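Two weeks ago I put the last bolt into the Wekent two-arm bench kit, and I've been late to dinner most nights since. So this is a long one. I've wanted a pair of small arms at home for years, I've built one single-arm kit before (a Leinonen, more on that further down), and I paid for this one out of my own pocket, at full price, from the Stistbridge shop.

Short version for people in a hurry: I love it, the instructions need work, and you should plan your cables before you plan anything else.

## What you get

The kit comes in two boxes. One has the arms, already put together from the base to the elbow, so you only have to fit the upper link, the wrist and the gripper. The other has the aluminum extrusion, the mounting plates, the small control boards, the wrist cameras, a bag of cables and a bigger bag of screws. The screws are sorted by length into paper envelopes with the size printed on them, and I can't tell you how happy that made me after the Leinonen, which shipped everything loose in one bag with a single drawing to sort it out.

What you don't get is a work surface or walls. You supply those yourself. I used a pale board for the floor and covered the wall panels with a leafy blue pattern I had left over from another room. It's prettier than plain gray and I have to look at it every evening, so there.

You also need your own computer. Mine is an old desktop with a mid-range graphics card and it's fine for driving both arms and recording from the cameras.

## Building it

Eleven hours, spread over four evenings. The manual says an afternoon. I don't believe the manual, and I'm pretty quick with a hex key!

The frame goes together fast. The one thing I'd warn you about is the long rail that carries both bases, because step 14 has you tighten it fully and step 19 has you slide the plates along it, and by then the slot nuts are locked in place. Leave it finger-tight. I took mine apart and did it again.

The arms themselves are a joy. Every joint has a little arrow on the inside face showing its zero position, so you line up the arrows, press the horn on and put the screw in. My first arm took most of an evening and the second took 90 minutes, dishes included.

Then come the cables. Oh, the cables. Each wrist camera has a cable that has to travel all the way back down the arm, past the elbow, with enough slack that the arm can reach its full stretch and enough control that it doesn't wander in front of the gripper. The manual gives this half a page. I tried cable clips first and they pinched at the elbow. Then I tried a spiral wrap, and that was so stiff the wrist fought against it and the position readings went soft. What I ended up with is big loose loops, tied at only a couple of points, and it looks a bit wild but the arms move freely.

I swapped the stock camera cables for purple ones, partly because they bend more easily and partly because I can find them at a glance among all the black ones.

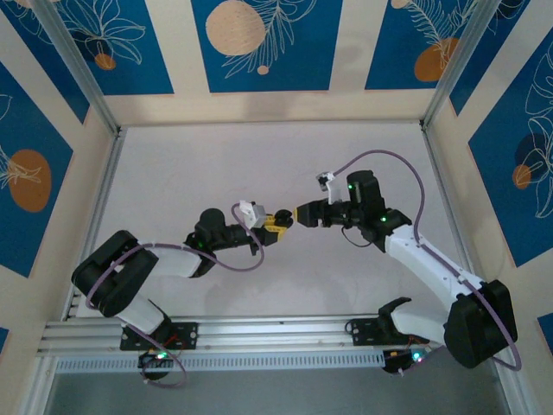 *Both arms reaching in, grippers almost touching, with the purple camera cables looped around the elbows.*

Getting the two grippers to come together like this was my first real test after calibration, and I'd suggest it to anyone. If your zero positions are off by even a little, you'll find out right away, since an error at the base gets bigger all the way down to the fingertips. On my first try they passed each other with a gap you could drop a pencil through. I redid the shoulder on the right arm, ran the routine again, and there they were, nose to nose. I may have cheered.

## Calibration and software

The calibration routine is the best part of the whole package. You move each joint by hand to its two end stops, the program watches, and it writes a small file you can open and read. No menus, no account, no waiting on a server somewhere. If a joint looks wrong you can redo that joint alone. On my old kit I had to start over from the base every time, and I did that more often than I care to remember.

The control software is called Grarkska, and it installs with one command on Linux. I haven't tried it on anything else. It has three modes I use all the time:

- **Follow**, where you guide the arms by hand and the program records the motion
- **Play**, where it repeats a recording at whatever speed you set
- **Mirror**, where one arm copies the other, flipped left to right

Mirror is silly fun. I showed it to visitors before I showed them anything useful. It's also a nice way to check your build, because if one arm is lagging or shaky you see it next to its twin.

Recording is simple too. You press the space bar to start a run and again to end it, and it saves the joint positions together with the video from both wrists. My first proper project was folding a washcloth in half. I recorded 100 runs of it over a weekend, trained a small model overnight, and on Sunday evening the thing folded a washcloth by itself. Badly, and a bit crooked, and then it dropped it. The next attempt was clean! I've since changed how I lay the cloth out at the start of a run and the results are a lot steadier, though it still gets confused by the striped one.

One complaint about the software: the error messages. "Bus timeout 3" tells me nothing. I found out from the forum that it means a motor in the chain isn't answering, and the 3 is the motor's place counting from the base, starting at zero. So it was my fourth motor, and the plug was half out. A single sentence in the manual would have saved me an evening.

## How it moves

Smoothly, up to a point. At half speed the arms are lovely, with hardly any shake when they stop. At full speed, stretched all the way out, you do get a wobble at the wrist that takes a moment to settle. I run everything at 60 percent and don't miss the rest.

They aren't strong. A mug is fine close to the base, but I wouldn't ask for it at full reach. For cloth, blocks, pens, small boxes and kitchen sponges they have all the strength you want. The motors get warm in long sessions, the shoulders most of all, and I give mine a break between batches of recordings.

The noise is lower than I expected. It's a soft whirr, and I can run it in the evening with the door closed without anybody complaining.

## The grippers

I have two different ones on at the moment. The right arm still has the stock gripper, all black, and the left has the black and yellow one that Wekent sells as an extra. I bought the extra for its softer jaw pads. It's clearly better with thin things, like the edge of a cloth or a sheet of card, and the stock one is better with anything that has flat sides. If you only want one kind, start with stock and see what you end up doing. I like having one of each, since I can use the left to pinch and lift and the right to hold.

Swapping takes four screws and one plug. You do need to run calibration again for that joint, which is easy to forget. I've forgotten twice.

## The cameras

Small, white, and good enough. They sit on the wrist and look down at the jaws, and you really do get a useful view of whatever you're about to grab. The picture is a little grainy in the evening, so I added a desk lamp and pointed it at the ceiling. Direct light on a pale floor washes everything out.

My one real worry is the connector on the back of the camera. It's a tiny push-in type with no lock. Mine has come loose once in two weeks, in the middle of a run of course, and I've put a dab of removable glue on both sides since then. A locking plug would be my first request for the next version.

## Against the Leinonen

I'll keep this brief, as it's not a fair match, one arm against a pair. The Leinonen is stiffer and its gripper closes harder. If all you want is to pick up one thing and put it down in the same spot all day, it's still a fine choice. But it's slow to set up, parts take forever to arrive, and its program wants you to draw every motion on a screen. With the Wekent I take hold of the arm and show it what I mean, and I haven't gone back.

## Small things I'd like to see

- Somewhere to mount the control boards. Mine sit below the bases, partly hanging off the rail, and I keep meaning to print a proper holder
- A longer power lead
- Spare horn screws in the box (I stripped one, entirely my fault)
- A cable chapter in the manual with real photos

The white tray along the front of my rail isn't part of the kit either. I added it for the cables, and it's the cheapest thing in the whole build and possibly the most useful. Get one with holes in it so you can tie things down wherever you like.

## Support

I wrote to Stistbridge once, about a mounting plate with a hole that hadn't been drilled all the way through. I had an answer the same day and a new plate later that week, and they didn't ask me to send the old one back. I've drilled it out and kept it as a spare.

## Would I buy it again?

Yes, and I'd buy the pair again over a single arm, even knowing how much longer the build takes. So many everyday jobs need one hand to hold and one to work. Unscrewing a lid, opening a bag, pulling a cap off a pen. With one arm I was forever making little clamps and stands to stand in for the missing hand, and now I don't.

If you've never built anything like it, set aside more time than the box says, and do one arm completely before you open the parts for the other. If you have, you'll be fine, just leave that rail loose until step 19.

Next up for me is getting one arm to pass a sponge to the other. So far it gets there at low speed, and at anything faster the left one lets go too early. I'm recording more runs this weekend and I'll post the settings once they hold up.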